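Home | Services | Records and Space | Talks and Handouts | Contact

March
Posted by Belhaj Office Services, Pokwood

Clearing the Credenzas: Storage Before a Move
Speaker notes – staff briefing, Rarnwood main meeting room

Opening

Good morning, and thank you for making time. The purpose of this session is to explain how cabinet storage will be handled before the relocation from Rarnwood to the Nollotthorpe building. The talk covers low storage only: credenzas, side cabinets and the lockable units beneath the windows. Tall shelving and the archive room have their own schedule.

(Pause here. Check that the handout has reached the back rows.)

Why low storage comes first

During the winter survey our office listed 174 lockable units across both floors. Many had not been opened by their current department in a long time. Low cabinets are easy to overlook. People set printers, plants and meeting trays on top of them, and the contents pass from one team to the next without a record.

At the Pokwood office, where we carried out the same exercise last year, the survey recorded 396 binders in low cabinets. A good part of that material had passed its retention date and did not need to travel. The movers had quoted for all of it. Please mention this if the question of cost comes up, but do not dwell on it.

What departments are asked to do

Each department will receive a list of the units on its floor plan. For every unit, we ask for a decision in one of four categories: move, scan, store or destroy. Mixed cabinets are to be sorted before a category is given. A unit marked "move" with old material inside it will be returned to the department for a second look.

Keys should be tested before the sorting day. Where a key is missing, report the unit number to the services desk. Do not force a door or ask a colleague to try a key from another room. Some of the older locks will accept the wrong key and then refuse to release it – we lost most of an afternoon to this at Pokwood.

(Expect a question about personal items. Answer: these go home with their owners before sorting begins, and they are not covered by the move.)

Order of work at the cabinet

Begin with the top surface. Clear it completely, and wipe it down before any binders are set on it. On a double unit, work on one side at a time and keep the other side closed.

Open one door, remove the contents of the upper shelf, and sort them before touching the lower shelf. Read the label on every binder, then look inside. Labels are often older than the papers behind them. If a binder has no label, add a temporary one with the department code and the year of the latest document.

When one side is finished, close the door before starting the next. Open doors at shin height are the most common cause of minor injury on a sorting day.

(Show the picture. Allow a moment for people to look at it, then speak to the points below.)

The upper shelf still has a flat blue item with a white label, lying on its side, while the lower compartment is empty. A side in this state is recorded as "in progress" on the sheet. It becomes "clear" when both levels are bare.

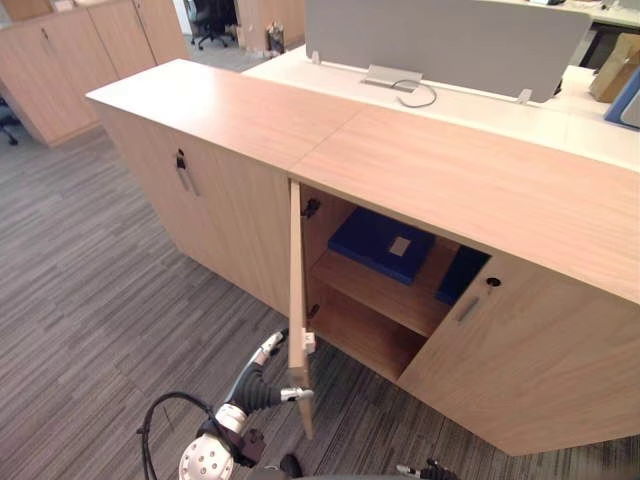
Shelves, locks and doors

Cabinets that are moving will travel empty. Adjustable shelves are to be taken out, wrapped and tagged with the unit number. Fixed shelves stay in place. Doors are closed and locked for transport, and the keys are placed in a marked envelope. The envelope goes to the services desk and must not be taped inside the unit.

Please check the hinges while the door is open. A loose hinge should be noted on the sheet, and our staff will tighten it before loading.

Time and staffing

Allow about 2 hours for a double unit in regular use. We recommend two people for each unit, one to sort and one to keep the sheet. Departments with confidential records should assign staff who already have access to them.

Questions

Take questions on keys and retention first. Questions about desk locations at Nollotthorpe should go to the space planning team – we do not hold the seating plan. Collect the signed unit lists at the door as people leave.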